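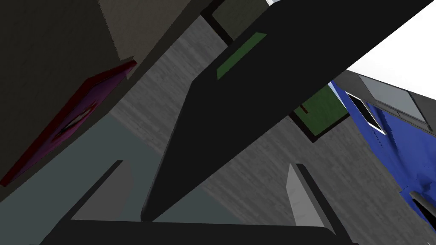 First shots after filling always go low, then it becomes good

Posted by Ok-hee Ahn, 12/10/2022
Print this page | E-mail to a friend

Hello to everybody. I bought a second-hand Remer air rifle in .177 from a man in Zirnham in February, and I have now shot a little more than one season with it. It is the older model with the air cylinder under the barrel and without a regulator. The seller told me he had put 2,000 pellets through it and that nothing had ever been repaired. I believe him, because the gun is clean and the screws are not damaged.

My problem is the following. I fill the cylinder to 220 bar, as the seller told me to do. The first shots then go low on the card, almost under the black. After the first magazine, which holds 10, the group starts to climb, and for a long time everything is very nice and I can cover most of the holes with one small coin. Near the end the pellets fall low again. This second part I understand, as the air is nearly used up. But why is it also low at the beginning, when the pressure is highest? I expected the opposite, that the shots would be high.

I have checked the scope mounts and they are tight. I clean the barrel with a felt pellet, not very often. I shoot always the same domed pellets from the same tin, sitting at the bench, on the indoor range in Lelamholm, so there is no wind. A member of the club said I should change the hammer spring for a stronger one, but I do not like to change something which I do not understand. Is the rifle faulty, or am I doing something wrong when I fill it?

I thank you in advance and I am sorry if the subject was discussed before. I did use the search.

3 answers

Fenside Plinker
Scope. It is nearly always the scope. Cheap ones wander about until they settle down. Put a better one on and try again.

Share (2)

Tin Lid
I do not agree with the scope answer. A loose scope would not repeat the same pattern after each fill, and you write that it happens always.

What you have is a normal thing for a rifle without regulator. The air in the cylinder helps to hold the valve closed, and the hammer must knock it open. When the pressure is too high for the spring, the hammer opens the valve only a little and for a very short time, so less air goes behind the pellet and it leaves slowly. People call this valve lock, or partial valve lock. As you use air, the pressure comes down, the valve opens more easily, and the speed goes up. Then there is a flat part in the middle where the two effects balance each other. After that there is too little pressure and the speed drops for good. So you get a curve like a low hill, and your groups are telling you the same as a chronograph would tell you.

The cure costs nothing: fill it less. You can find the right place like this.

Fill as you do now. Shoot over a chronograph and write down each speed, in order. Look for the part where the numbers stay close together. Fill again, shoot until you arrive at the start of this good part, and stop there and read the gauge. This is your new filling pressure. Shoot on to the end of the good part, read again, and that is where you refill. Write both on a piece of tape and stick it inside the lid of the case.

If you have no chronograph, you can do it with paper. Use a fresh aiming mark for each five shots and number them with a pencil. It is slower, and it shows the same.

Two things more. The small gauges on these guns are not very exact, and the gauge on your bottle or pump may show something different. Choose one and always use this one. And never go over the maximum which is marked on the rifle, whatever a seller says.

About the stronger spring, I would leave it alone. It moves the whole hill to a higher pressure, but it can also lift the power over the legal limit, and then you have a much bigger trouble than a few low shots. If somebody does change it, it should be a gunsmith, and he should test it afterwards with more than one kind of pellet.

Share (17)

Marsh Lane
Same here with a Kang carbine, also no regulator. I kept a notebook for it and wrote down 258 shots over several evenings before I was satisfied. Mine likes a fill well under what is printed in the booklet. I lose a few shots per fill and I do not miss them.

If your first one or two are strange even with the lower fill, it can be the valve sticking a little after the gun has rested for a week. I fire two into the backstop before I begin with a card. Check also that you bleed the hose before you disconnect it, I forgot this once and the bang frightened the whole line.

Share (5)

Comment from Ok-hee Ahn
Thank you, Tin Lid, this is very clear. The club has a chronograph in the cupboard but the battery is missing, so I will start with the paper and the pencil. The spring stays as it is.

3 comments hidden | E-mail this thread | Print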